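4.2 Setting Up a Storage Area in Flistico

Use this section to add a kitchen or pantry area to the inventory before you print shelf labels. You need an account with Editor rights. 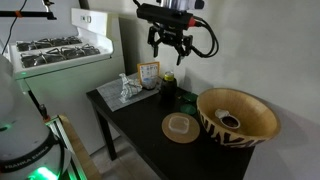
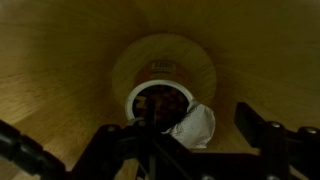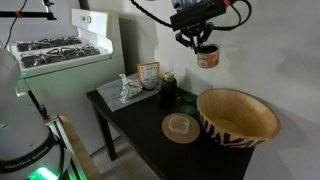
1. Open Areas and select New Area. Enter a name of 2 to 100 characters.

2. Select a parent site. An area without a parent site is saved as a draft and does not appear in stock counts.

3. Under Units, choose Each, Weight or Volume. The unit applies to every item in the area.

CAUTION: Changing the unit after items have been added clears all reorder levels in the area. Export the item list first.

4. Add items by scanning or by typing the item code. Codes from Stumar label printers are read without the leading zero.

5. For opened goods, set Status to Open and enter the date of opening. Leave Quantity blank if the contents have not been measured — a blank is treated as unknown, a zero as out of stock.

6. Select Save, then Print Labels.

NOTE: One area holds up to 2859 items. Larger lists must be split before import.

If error 289 appears during saving, another editor has the area open. Wait for the lock to clear, or ask the site administrator to release it under Tools > Locks.

To move an area to a different site, see 4.5.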